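FOR IMMEDIATE RELEASE
Saturday, March 30, 2019

Masbridge Workshop Opens Kitchen Robot Bench to Members

MASBRIDGE – The Masbridge Shared Workshop has completed the main stage of its kitchen bench build, a member project in which robot arms are set up to handle ordinary cups, bowls and utensils on a long table covered in brown paper.
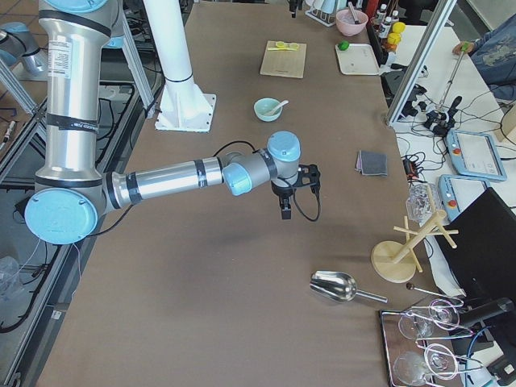 Masbridge Shared Workshop | Robotics and Automation Section

The project, known as Vuma, began in September. Members of the Section have given 1,515 hours to the build, including the fitting of the two-finger gripper and the assembly of the aluminum framing. Control software was written in the workshop under the name Cernum and will be shared with other workshops on request.

The bench is laid out as a drinks station, with a cutting board, sliced lemon, a mug tree and wine glasses. Household items were chosen so that members may repeat the same tasks at home with goods of their own.

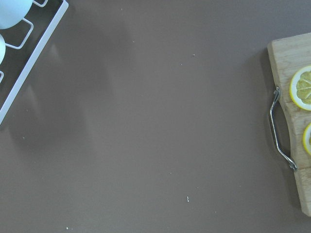

Tasks are grouped in 3 levels, from moving a single cup to clearing a full table. The Section has so far logged 118 trial runs at the first level. Work on the second level will start once the wiring has been reviewed and the safety rules for the bench have been approved.

Funding was provided by the Joly Fund for Community Workshops. The workshop serves some 300 members, and any member who has finished the basic safety course may book time at the bench through the front desk.

Press inquiries may be sent to the workshop office.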